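# Cleaning a desk and what lives on it

A desk that gets used every day needs a proper clean about once a month and a quick wipe on Fridays. The quick wipe takes five minutes. The monthly one takes half an hour if you have the supplies in one place.

## What to keep in the drawer

- Two microfiber cloths, one for dry dusting and one for damp work
- A soft paintbrush, one inch wide
- Wooden coffee stirrers or craft sticks
- Cotton swabs
- Rubbing alcohol, 70 percent
- A small bottle of dish soap mixed with water, a few drops to the cup

Skip the scented wipes. Most of them leave a film that picks up dust again by the next day, and the film shows badly on light tabletops.

## The mouse

Unplug it first, or switch it off and take out the batteries if it is cordless. Turn it over. The dirt collects on the glide pads underneath and in the seams between the buttons and the body.

Scrape the pads with the flat end of a craft stick. Wood is soft enough that it won't scratch the plastic. For the seams, split a stick lengthwise so you have a thin edge, and run it along the gap from the front to the back.

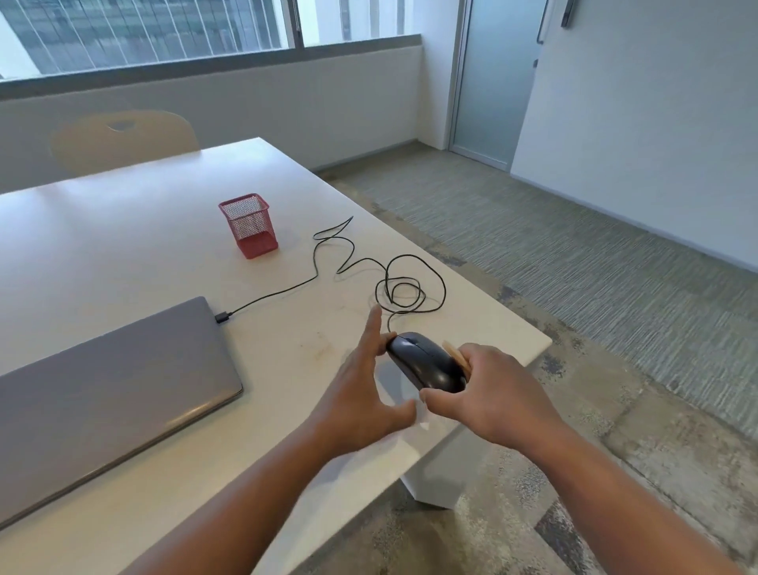

Finish with a cloth dampened with alcohol. Wring it until it no longer drips. Go over the cord as well, starting at the mouse end and pulling the cloth toward the plug. Leave everything for ten minutes before plugging it back in.

If the pointer still jumps after cleaning, look at the sensor opening. A single hair across it is enough to cause trouble. Lift it out with a dry swab.

## The tabletop

White laminate is the easiest surface to clean and the quickest to show marks. Soap and water handles coffee rings and most fingerprints. For ballpoint ink, put alcohol on a swab and work from the outside of the mark inward. For permanent marker, draw over it with a dry-erase marker and wipe right away. It sometimes takes two or three passes.

Don't use powdered cleanser or the rough side of a sponge. Both dull the finish, and the dull patch will hold dirt from then on.

Oiled wood is different. Keep water off it, dust with the grain, and re-oil twice a year. We use Voritz hard oil on the one in the back office at Rodcombe and it has held up for over 4 years.

## Pen holders and trays

Empty them completely. Test every pen on scrap paper and throw out the dry ones. Pencil stubs too short to hold can go too, or move them to the workshop for marking lumber.

Mesh holders trap lint in the holes. Brush from the inside out with the dry paintbrush, then wash in soapy water and stand them upside down on a towel. They rust at the welds if put away wet. Solid plastic cups only need a wipe, but check the bottom for eraser crumbs and staples.

When refilling, put the scissors in first and the pens around them.

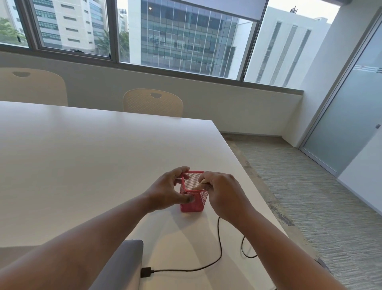

*Page last changed: December*

## Keyboard

Tip it over a trash can and tap the back. Brush between the keys with the paintbrush, one row at a time. Wipe the key tops with alcohol on a cloth, never poured or sprayed directly.

## Screens

Use a dry cloth first. If there are spots left, dampen the cloth with plain water. Alcohol is fine on some screens and ruins the coating on others, so check the manual.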